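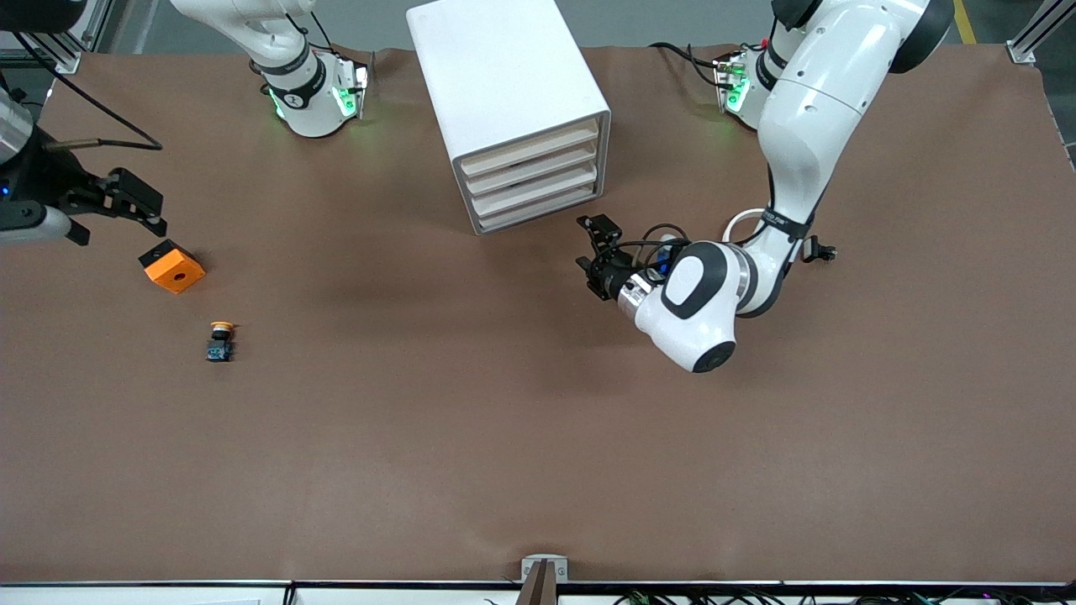
Acta de la reunión de septiembre del coro Melunura

Hola a todas y a todos. Me ha tocado otra vez tomar notas, así que perdonad el tono, que ya sabéis que yo las actas las escribo como hablo. Si he puesto algo en boca de quien no era, me lo decís antes de la próxima y lo corrijo.

Empezamos a las siete y cuarto, con el cuarto de hora de retraso de siempre. Presidió Menaka Jayawardena. Faltaban casi todas las contraltos, que tenían ensayo aparte con la pianista, y avisaron. El acta de junio se aprobó con un cambio: donde yo puse "concierto de otoño" tiene que decir "concierto de noviembre", porque en otoño cantamos dos veces y luego hay líos con las reservas.

1. El repertorio

Aquí se nos fue casi media reunión, y con razón. La propuesta de Menaka era abrir con las tres habaneras, seguir con el bloque renacentista y cerrar con el arreglo nuevo de la nana. A mí me gusta, lo dije y lo repito: la nana al final deja a la gente muy quieta, y eso en la iglesia suena precioso. Los bajos no lo ven. Dicen que terminar tan piano después de hora y cuarto cantando es pedir que se nos caiga la afinación medio tono, y algo de razón tienen (quien estuvo en el concierto de mayo se acordará del último acorde, yo todavía lo oigo).

Al final se acordó probar los dos órdenes en el ensayo general y decidir allí. Mientras tanto, la nana se estudia ya, con partitura, y los tenores se llevan de deberes los compases del centro, donde entran tarde. No lo digo yo, que también soy tenor y también entro tarde.

Se descartó el villancico en latín. Para noviembre quedaba raro y hay cuatro personas que no lo han cantado nunca. Pasa a la carpeta de Navidad.

2. La sala de ensayo

La sala de la calle Du Plessis la tenemos hasta final de curso en las mismas condiciones. ¡Buena noticia! La menos buena es que este año hay que dejarla libre a las nueve y media en punto, porque después entra el grupo de danza. O sea que recoger las sillas forma parte del ensayo y no se puede dejar en manos de los dos de siempre. Pedí que constara y consta.

Salió otra vez el tema de la calefacción. En enero pasamos mucho frío y varias sopranos cantaron con abrigo. Voy a escribir yo misma a la administración de la finca para preguntar si pueden encenderla una hora antes. Si no contestan en dos semanas vuelvo a escribir, que a pesada no me gana casi nadie.

Sobre el piano: está afinado, pero el pedal derecho chirría. Alguien propuso echarle aceite y hubo un silencio bastante elocuente. Se llamará al afinador.

3. Cuentas

Repasamos los números deprisa. Tenemos 2.000 euros en la cuenta después de pagar el verano, y el presupuesto del concierto de noviembre, con programas, flores, organista y el alquiler de las tarimas, se queda en menos de la mitad. Vamos justos pero vamos. La cuota se mantiene en 16 euros al mes. Hubo quien planteó subirla un poquito y hacer caja para el viaje, y quien contestó que para eso ya está la rifa. Se votó y ganó dejarla como está, con 2 abstenciones.

Recordatorio general, y lo escribo con todo el cariño: las cuotas de junio también se pagan. Quien tenga dudas de si la pagó, que me pregunte en un aparte y lo miramos juntas sin que se entere nadie más.

4. El viaje a Jellurach

¡Por fin hay respuesta! El coro de Jellurach nos invita a su encuentro de primavera y nos ofrecen alojamiento en casas de los coralistas, con cena la primera noche. Nosotros ponemos el autobús. Cantaríamos veinte minutos solos y luego dos piezas en común, que ellos nos mandarán antes de Navidad.

Hubo mucho entusiasmo y unas cuantas preguntas. ¿Pueden ir acompañantes? Sí, si quedan plazas en el autobús, y pagando su parte. ¿Hay que dormir en casa de desconocidos? Quien lo prefiera puede buscarse hotel por su cuenta. ¿Y si alguien ronca? Esta quedó sin respuesta, aunque se oyeron varios nombres.

Menaka insistió en que necesita saber cuántos vamos antes de aceptar en firme, porque un viaje sin bajos no tiene sentido. He dejado la hoja de inscripción colgada en el corcho de la entrada. Apuntarse ahí compromete, no es para ir tanteando.

5. Vestuario y carpetas

Seguimos de negro con el pañuelo granate. La tienda donde los comprábamos ha cerrado, así que la gente nueva no tiene pañuelo. Quedan unos cuantos sueltos en mi armario, los lavo y los traigo. Si no alcanzan, habrá que buscar tela del mismo tono y coser, y se ofrecieron las dos segundas sopranos que ya nos hicieron los dobladillos del año pasado. Gracias, de verdad.

Las carpetas negras se encargan a Plesumeck, que nos manda muestra antes de imprimir el nombre en la tapa. Pedimos la letra más grande. La otra vez desde la tercera fila no se leía nada y parecíamos un coro sin bautizar.

6. Ruegos y preguntas

Se pidió que los audios de estudio se suban separados por cuerda y con el nombre de la pieza bien puesto. De acuerdo, lo hago esta semana. Los que se llaman "prueba buena" y "prueba buena de verdad" los borro.

Se preguntó por el calentamiento. Hay gente que llega justo cuando termina y luego se queja de que los agudos no salen. Menaka empezará siempre a la hora, estemos los que estemos, y cerrará la puerta hasta que acabe la primera vocalización.

Una de las sopranos preguntó si podíamos volver a merendar en el descanso. Aprobado por aclamación, seguramente el punto más rápido de toda la tarde. Nada con nueces, por favor, que tenemos una alergia seria en el grupo. Yo llevo el bizcocho de limón la primera vez y después que se vaya rotando.

Quedó pendiente para la próxima: el diseño del cartel, quién presenta el concierto y el orden de colocación en las tarimas, que con las altas nuevas hay que rehacerlo entero.

Se levantó la sesión a las nueve menos diez y aún nos dio tiempo a cantar la primera habanera de pie, entre las sillas. Los que tengáis partituras de junio en casa, traedlas al próximo ensayo, también las que estén pintadas.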